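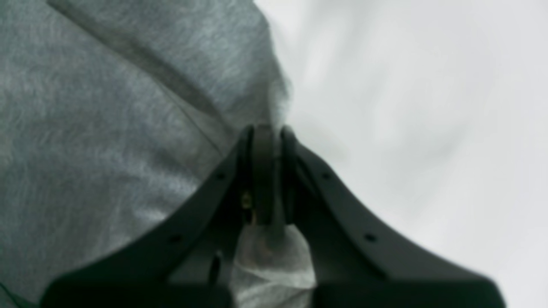

Olaniyan Robotics Club: new members wanted for the laundry project

We are looking for students to join the Resa team from the start of next term. Resa is our two-armed robot and she (we've given up saying "it") is learning to fold clothes. If you have ever wanted to work on a real robot but assumed you needed to be in your final year or brilliant at maths first, please read on, as you don't!

What the project is

The club has run since my first year, mostly building small wheeled things for competitions. Last February we decided to try something slower and a good deal harder. Picking up a block is a solved problem for most student teams. Picking up a jumper is another matter - it sags, it bunches, the sleeve ends up underneath, and it never lands the same way twice.

Resa learns by being shown. One person steers both arms through a fold while the computer records what the cameras see and how the joints move. We call each recording a run. We have over 900 runs saved now and want to reach 2000 before the Fandberg Student Challenge, where teams bring their own robot and fold whatever the judges hand them. The garment has to end up flat and inside a marked area, so we practise with a rectangle of red tape on our own table.
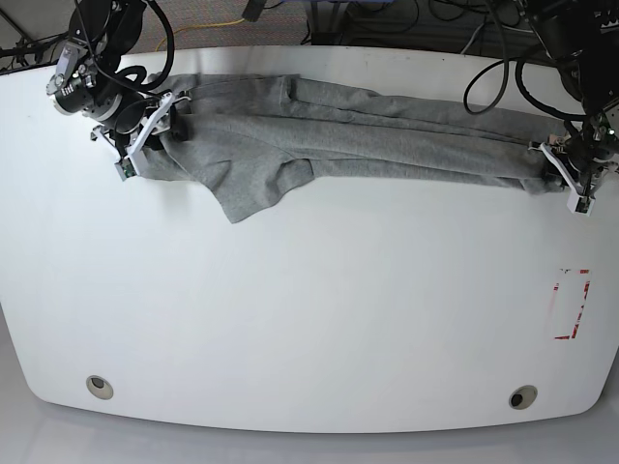 Resa with a grey top stretched between her two grippers. The red tape rectangle is on the right.

At the moment we are working mainly with soft grey knitwear and plain T-shirts. Next term we'd like to move on to shirts with buttons, and towels if someone can bear the fluff.

Who we need

There are 4 places on the team. We aren't fussy about your course or your year. The jobs are shared out more or less like this, though everyone ends up doing a bit of everything:

Drivers. You steer the arms for the recording sessions. It takes an afternoon to get the basics and a few weeks to get smooth. People who knit, sew or play an instrument tend to take to it quickly. Titilayo Obi, our best driver, studies textile design and had never touched a robot before she came along.

Data people. You watch the runs back, throw out the bad ones and write short notes on the rest. A little Python is useful and we'll teach you what we use. Our labelling tool is called Prenomix, it was written by a former member, and it is full of odd corners that could do with somebody's attention.

Hardware people. You look after the arms, the grippers, the cables and the camera mounts. Fingertips get a lot of our time. Too hard and they slide off the cloth, too soft and they drag it about. If you like 3D printing you will be very happy.
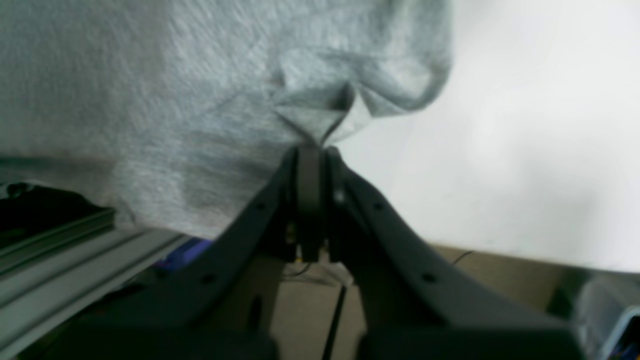 The other thing we could really do with is a person who enjoys training the models and waiting patiently for results. Our last attempt took a whole weekend and then folded only left sleeves. We still don't fully know why, and it's a lovely puzzle for anyone who wants it.

What you'll get out of it

Plenty of time on the machine. Everyone on the team drives, including the people who say they only want to do the software. You can use the work for a second-year project or a dissertation if your tutor agrees, and two of us have done so already. There is no pay, I'm afraid, but travel and meals at the competition are covered by the club.

Time needed

One evening session a week, plus one longer recording day a month. Each driving slot is 40 minutes and then you swap, as your concentration goes well before your arms do. Around exams we stop altogether.

How to apply

Send a few lines to Ngozi Ekpo, project lead, through the club page. Tell us your course, which of the jobs sounds most like you, and something you have made or mended. It can be anything at all - a shelf, a website, a bicycle, a pair of curtains. No CV please.

Applications close on Monday, July 15, 2019. We'll invite everyone who writes in to come and have a go at driving before we decide, so you'll get a turn with Resa either way.

Old jumpers also very welcome, any size, clean.

Ngozi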